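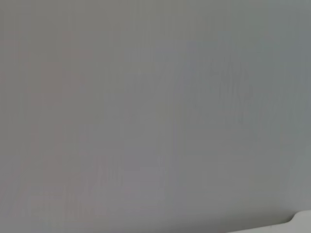

왼쪽은 따뜻한 회색, 오른쪽은 푸른 기가 도는 회색

회색 얼룩 이야기를 드디어 합니다! 무광 회색 면을 닦아 본 분들은 아실 거예요. 열심히 문질렀는데 마르고 나면 구름 같은 자국이 둥둥 떠 있는 그 느낌. 저는 작업대 상판도 싱크대 문짝도 전부 무광 회색이라(제가 골랐으니 할 말은 없습니다) 이 색이랑 꽤 오래 씨름했고, 요즘은 정말 재미있어졌어요.

일단 색부터 봐 주세요. 회색은 빛에 따라 분홍빛이 돌기도 하고 푸르게도 보여요. 얼룩인 줄 알고 한참 문질렀는데 그냥 창가 빛과 천장 등이 섞인 거였던 적이 저도 여러 번입니다. 닦기 전에 등을 끄고 한 번, 켜고 한 번 보세요. 등을 껐을 때 사라지는 얼룩은 그냥 두시면 됩니다.

준비물
극세사 천 두 장(하나는 젖은 것, 하나는 마른 것)
미지근한 물 800ml
주방용 중성세제 몇 방울
부드러운 솔

세제는 정말 몇 방울이면 돼요. 거품이 풍성하면 기분은 좋은데 무광 면에서는 그 거품이 전부 자국으로 남습니다. 저는 한동안 Mokuso 중성세제를 쓰다가 지금은 집에 있는 걸 아무거나 써요. 양만 적으면 차이를 잘 모르겠더라고요.

먼저 마른 천으로 먼지를 걷어 냅니다. 그다음 젖은 천을 꼭 짜서 위에서 아래로 한 방향으로만 닦아 주세요. 동그랗게 돌리는 버릇이 있는 분들, 제가 그랬는데요, 이것만 고쳐도 느낌이 확 달라져요! 한 줄 내려오면 천을 뒤집고 옆줄로 옮겨 가되 앞줄과 살짝 겹치게 합니다.

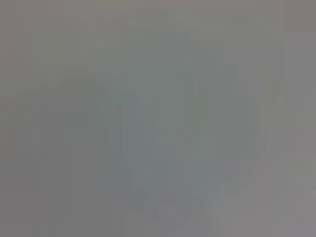
천은 네 번쯤 접어 두면 깨끗한 면을 계속 바꿔 쓸 수 있어서 편합니다. 헹굼용 물은 따로 받아 두시고요. 맹물 천으로 한 번 더 내려 닦은 뒤 바로 마른 천이 따라가야 해요. 여기서 전화 받으러 가면 안 됩니다, 진짜로. 다 끝났으면 12분 정도 그대로 두었다가 옆에서 비스듬히 들여다보세요. 정면에서는 안 보이던 줄이 그때 보입니다.

기름때가 남았으면 그 부분에만 따뜻한 젖은 천을 잠깐 얹어 두었다가 다시 닦습니다. 매직블록은 쓰지 마세요. 무광이 반들반들해지는데 되돌릴 방법이 없어요. 저희 집 문짝 하나가 그렇게 됐고 Gastham 매장에 물어봤더니 교체뿐이라고 해서 그냥 냉장고 옆 안 보이는 자리로 옮겨 달았습니다.

천 세탁할 때는 섬유유연제를 빼 주세요. 유연제 먹은 천은 물을 밀어내기만 해요. 저는 극세사 천 16장을 바구니에 모아 두고 한꺼번에 돌립니다. 너무 많은가 싶었는데 쓰다 보면 금방 없어져요.

다음에는 손잡이 둘레에 끼는 때를 써 볼게요. 3월에 싱크대 문짝을 다 떼어 낼 예정이라 그때 솔을 이것저것 비교해 보려고요. 혹시 쓰시는 솔 중에 마음에 드는 게 있으면 댓글로 알려 주세요!

2023년 1월 8일 일요일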